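In defence of the cloth on the table

My sister-in-law thinks I'm daft for putting a printed cloth under everything. She has one of those big pale tables from Bultwood, all clean lines, and she likes to see it. Fair enough, it cost her enough! But I've been a cloth person for twelve years now and I'm not about to stop, so let me make my case.

First of all, bare surfaces are noisy. Put a few wooden blocks down on bare metal or a hard worktop and you'll hear every one of them, and so will whoever is trying to have a nap upstairs. Lay a bit of fabric down first and the whole business goes quiet (well, quieter). Small things stay put as well. I lost a very nice Leclerc button down the back of a radiator once, purely from it skidding off a polished table at seven in the evening when I was too tired to be sewing anyway.

Then there's the look of it, and this is where I fall out with people. The usual advice is to go plain. Plain grey, plain oatmeal, so that you can see what you're doing. I did plain for a whole winter and it was like working on a filing cabinet. Give me a proper picture! Mountains, trees, a great big sky, the sort of thing you'd hang on a wall if you were nineteen. I don't care if it's meant for a bedroom.

People say you lose things against a busy print, and I'll admit that navy wool on a dark forest is asking for trouble. Bare wood and anything orange, though, show up a treat. 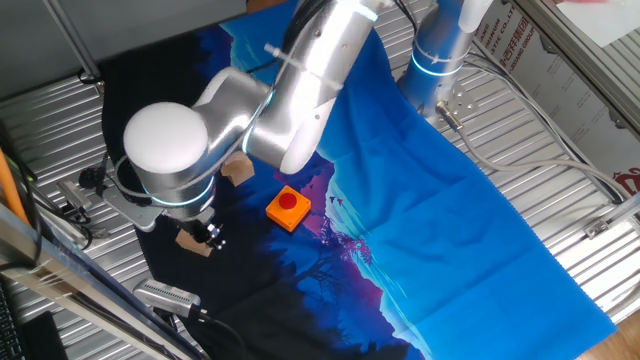
And creases. I get told off about creases more than anything else. I did iron mine to begin with, every Thursday, like somebody's butler, and by Friday lunchtime the fold lines were back as if I'd never bothered. So now I give it a shake and smooth it with my hands, and the corners can do what they like. A cloth that's been folded up in a drawer is going to look like a cloth that's been folded up in a drawer.

What I won't put up with is the wipe-clean sort. I had a Jinwood one and it smelled like a new shower curtain until well into June, and my elbows stuck to it. Fabric goes in the wash with the tea towels and comes out fine. If the colours fade a bit, the sky just gets paler, and I quite like a pale sky.

My sister-in-law has bought herself a set of cork coasters, by the way. She says they're only for guests.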